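Instruments > Loopers and samplers > Tabletop > Lūse Skatis

Lūse Skatis tabletop looper

Page updated 18/11/2024

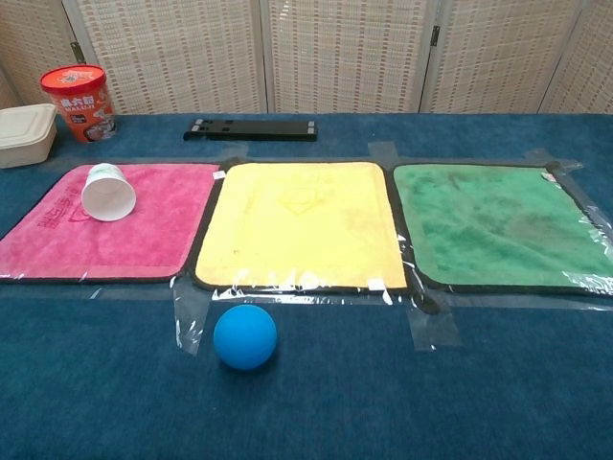
We've had the Skatis on the demo shelf in our Kirthorpe shop since August and it has hardly had a rest. People come in for strings, put the headphones on "just for a minute", and are still there when we want to lock up. It's a looper for singers, players and people who make songs at the kitchen table, and it's the first one in a long time that we've all wanted to take home.

If you've never used a looper: you sing or play a bit, it plays that bit back round and round, and you add more on top. Most of them live on the floor and are worked with your feet. The Skatis sits on a table or a stand and is worked with your hands, and that changes how you use it more than we expected. You can see what each track is doing, you can nudge things while they play, and you're not hopping on one leg in the middle of a chorus.

What it does

There are 5 loop tracks, each with its own long-throw fader and its own big soft button. Press to record, press again to close the loop, press again to layer over it. Hold to wipe. That's the whole of the basic operation and you could hand it to somebody's gran (we have, she did a lovely round of it with the shop kettle and a tambourine).

Tracks don't have to be the same length. You can have a short beat ticking over under a long wandering vocal line, and the Skatis keeps them in step if you want that, or lets them drift apart if you don't. The drifting is gorgeous. Set up a slow three-note phrase against a longer one, go and make a drink, come back and it's turned into something else.

On the right is a strip of effects: echo, a warm reverb, a filter, half speed, reverse, and a wobble control that Lūse simply labels "worn". Turn worn up a little and everything sounds like a cassette that has been loved. Turn it all the way up and it sounds like a cassette that has been in a pond. Both are useful! Each track remembers its own effect settings, so you can have a dry lead vocal sitting in front of a backing part that's miles away.

Half speed deserves a line to itself. Sing something quick and bright, drop it, and you've got a low choir. We've heard a lot of low choirs in the shop this autumn.

Getting sound in

There are 2 combined sockets on the back which take either a microphone or a jack lead. Both have a proper gain knob with a little light that goes amber before it goes red. Condenser mics are fine, there's a switch for the power they need. You also get a stereo mini-jack for a phone or a small keyboard, and a built-in microphone on the top panel.

We expected to ignore the built-in mic. It's good, though! It's not what you'd choose for a finished vocal, but for handclaps, shakers, a bit of whistling or catching a tune before it goes out of your head, it does the job and it has a slightly boxy character that sits nicely behind other things. Keep it away from your speakers or it will howl.

Getting sound out

Main outputs are a pair of balanced jacks. The headphone socket is loud and has its own volume knob, on the front where you can reach it. There's a setting that sends the click to your headphones only, so the audience doesn't have to hear it, and we wish every looper had this.

Over USB the Skatis shows up on a computer as an audio interface, with each track on its own channel. So you can mess about for an evening, find the one good bit, and record it properly separated for mixing later. It also works the other way round and you can drag sounds across from the computer as plain WAV files. Loops are kept on a full-size SD card, and there's one in the box.

If you're making videos of your songs, plug it straight into a laptop or a recent phone with the right lead and the sound goes in clean. A few of our regulars film themselves building a track from nothing in one take, and the faders look good on screen moving up and down. Much better to watch than a shot of someone's shoes.

Power

The battery is rechargeable and inside the unit. Lūse give it as 11 hours and we've had no reason to argue, it's done full days on the shelf without the lead in. It charges over USB-C and you can play while it charges. One thing to watch: a cheap charger can put a faint whine on the outputs. The one in the box doesn't, so keep hold of it.

The feel of it

This is what wins people over. The buttons are large, a bit rubbery, and have a definite click at the bottom so you know you've hit the beat. The faders are smooth and have some weight to them. The knobs don't wobble. The screen is small and only shows what you need, which is loop position, tempo and the name of your song, and it's readable from standing height.

The menus don't go deep. Almost everything has its own control on the panel, and the things that don't (footswitch settings, MIDI channel, the screen brightness) are things you set once. The printed manual is short and has nice drawings.

Things we're less keen on

It can't undo more than the last layer. If you've stacked a lot on one track and decide you don't like what happened a while ago, you're stuck with it or you start that track again. Get into the habit of spreading parts over different tracks.

The tempo knob is right beside the effects and it's easy to grab the wrong one in low light. A blob of coloured tape sorts it out.

Songs take a moment to load from the card, so there's a gap between one and the next on stage. Talk to your audience! Or leave a long echo ringing while you change over, which sounds planned.

And there's no strap or lug or anything for carrying it. It'll go in a rucksack but the faders stick up, so it wants a case.

Footswitch and case

The Julum is Lūse's own footswitch and it plugs straight in with the lead supplied. You get record and stop under your foot, and you can change what the switches do in the menu. Guitarists will want it. Singers and keyboard players mostly don't seem to bother. Other makes of footswitch work too if they're the momentary kind, so try the one you've got first.

The case is sold separately as well. It's a stiff zip-up one with a pocket for leads, and there's room on top for the Julum if you pack it face down.

Who's it for?

Solo singers who want backing without a laptop on stage. Choir leaders, who've been using it to teach harmony parts one at a time. People who write songs and are bored of staring at a computer. Beatboxers, definitely. It's also been a hit with a couple of local schools, where a small group can gather round it and each look after a track.

If you already own a big floor looper and you're quick on your feet with it, you may not need this. Come and have a go anyway.

In the box

Skatis looper
USB-C charger and lead
SD card
Printed manual
Sheet of blank stickers for naming your tracks

Price

£633 including VAT. The Julum footswitch and the case are priced on their own pages.

Stock and trying one out

We keep one out on the shelf in Kirthorpe all the time, with a vocal mic and a little keyboard plugged in. Bring your own instrument if you'd like to, there's a quiet room at the back and it's no bother to move the Skatis in there. It does help to ring ahead if you're travelling. If you've got an SD card, bring that too and you can take home whatever you make.

Lūse send them over in small batches, so there can be a wait when we run out. We don't take payment until yours is in the shop.

Questions we get asked

Does it work with a violin or cello pickup? Yes, though some pickups sound thin without a preamp in front. Bring it in and listen.

Can you link it to a drum machine? Yes, it sends and receives MIDI clock on mini-jack sockets. You might need adaptors, we've got a drawer full.

Will it remember my loops when I turn it off? If you've saved the song, yes. If you haven't, it asks you before shutting down.

Can I use it outdoors? On battery, certainly, and buskers do. It isn't waterproof and the faders don't like sand.

47 shares | 9 comments

Related items
Lūse Julum footswitch
Skatis zip-up case
Handheld vocal microphones
MIDI leads and adaptors
Tabletop stands
Getting started with looping: our guide for singers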